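Gripper keeps squashing or tipping the cup – school club project, any ideas?

Posted by itthorpe_robots
Monday, February 19, 2024

Hi all, I help out with the after-school robotics club at Itthorpe and we've entered the Lamley challenge for the first time. The task is to pick up a plastic cup with liquid in it, carry it 300 mm and put it down without spilling. We get 6 goes and the best one counts.

The arm gets to the cup fine, it's the closing bit that's driving us mad. Either it grips too hard and the rim goes oval, or one finger arrives first and shoves the cup over. We put blue colouring in the water so the spills show up (my sleeves are now blue too!).

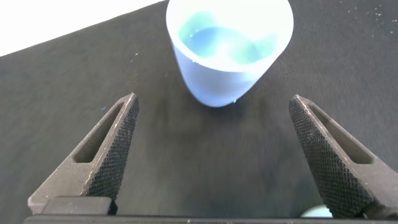

The pupils wrote the closing routine themselves and it just drives both fingers to position 114 and stops there. I'd like them to keep their own code if we can. Do we need a force sensor, or is there a cheaper way round it? We've got next to no money left.

galli_fan

You want a force sensor. Anything else is a bodge.

darkell_workshop

You don't need one, we did this task last year without. Two things to try.

First, sort out the centring. If one finger touches early the cup will go over however gently you close. Get them to close to just wider than the cup, stop, look down from above and nudge the arm sideways until the gaps match. Ours was out by quite a bit and we'd blamed the code for weeks.

Then change the last part of the close so it goes in tiny steps with a short pause after each one, and read the motor current every time. When it jumps, you've touched. Two more steps and lift. It's only a loop, so your lot can bolt it on to what they've got.

Also grip lower down if the arm will reach – the rim is the floppiest place to squeeze.

itthorpe_robots

Brilliant, thank you! I didn't know we could read the current. Will try the centring on Thursday.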